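Condilham Blanket Bank: notes from the monthly meeting
Monday, July 23, 2018

I said I'd do the minutes again, so you've got me and my wandering style, sorry. Nazareno D'Amico was in the chair. Apologies came from the Jastetti lot, who were stuck doing their own stock check.

May minutes: agreed, once we'd put right the spelling of Kadlec Hall (my fault, I'd written it three different ways!).

Money: we have £102 in the tin, and £80 of that is already promised for vacuum bags and a new set of shelf labels. Nazareno would like receipts this time, please, even for the tea bags.

Sorting and folding: this took up most of the evening. We all agreed the sorting has got behind. Donations are being put down wherever there's a gap and then other things land on top, so fleece ends up tangled with cotton and you can't tell what you've got until you've pulled the whole lot apart. I said I'd happily do an extra morning on it if somebody would fold with me (I'm hopeless with the big ones on my own).

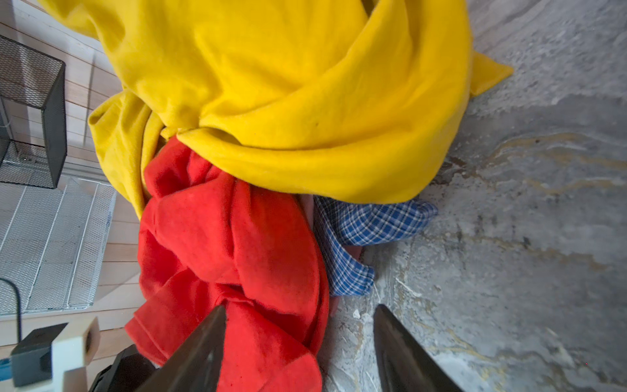
Yellow and red fleeces and the blue check, all still to be folded.

We went back and forth on how to fold. Nazareno likes rolling, I like a flat square, and after a good ten minutes we settled on flat for fleece and rolled for anything thin. Fleeces go together by colour, plaids and checks in their own pile. Anything with a mark on it goes in the wash bag first, and do look in the creases as well as on the top.

The floor: the concrete is looking stained and scuffed, and a few of us weren't keen on clean blankets touching it. We looked at a price for matting from Huno and thought it was steep. For now we'll put an old sheet down before tipping a bag out. I've got 2 spare doubles at home and will bring them in.

Collections: the Jastetti van is free again, so pick-ups can restart. Ring the night before and leave the bags tied, please.

Any other business: the kettle lid is still missing. The side door key has gone back on its hook.

Jobs: me, sheets and the extra morning. Nazareno, vacuum bags and labels. Everyone, fold what you unpack before you go home.

Meeting closed at twenty to nine.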